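I'm Issa Sayegh, I run the Kolora refurb bench, and I'm looking for people to help take old desktop towers apart!
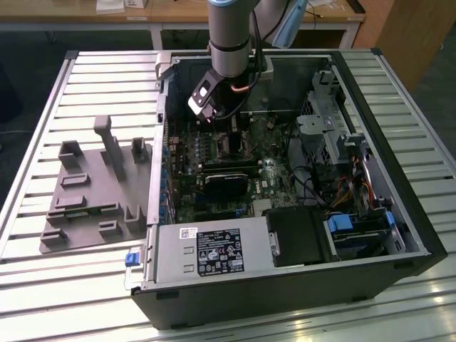

A Dell tower on the bench, side panel off.

You'd be opening cases like that one and sorting the parts for reuse. Sessions last 45 minutes, the pay is $60 for 8 of them, and I bring snacks (good ones).

What you'll handle
- Graphics cards, drives and power supplies 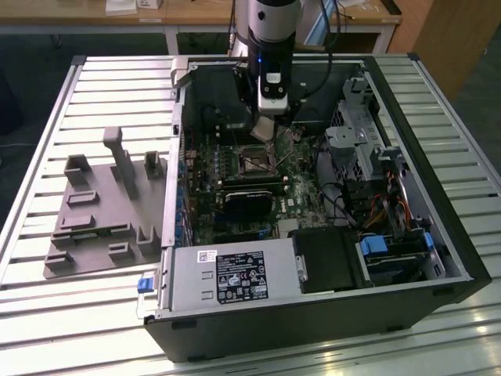 - Memory and processors, and please be gentle around the socket, those pins bend if you look at them funny 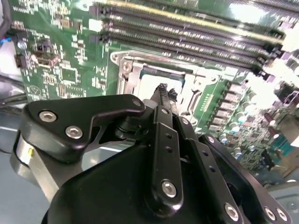 How to join
Drop me a note at the Kolora front desk. We start in January 2024.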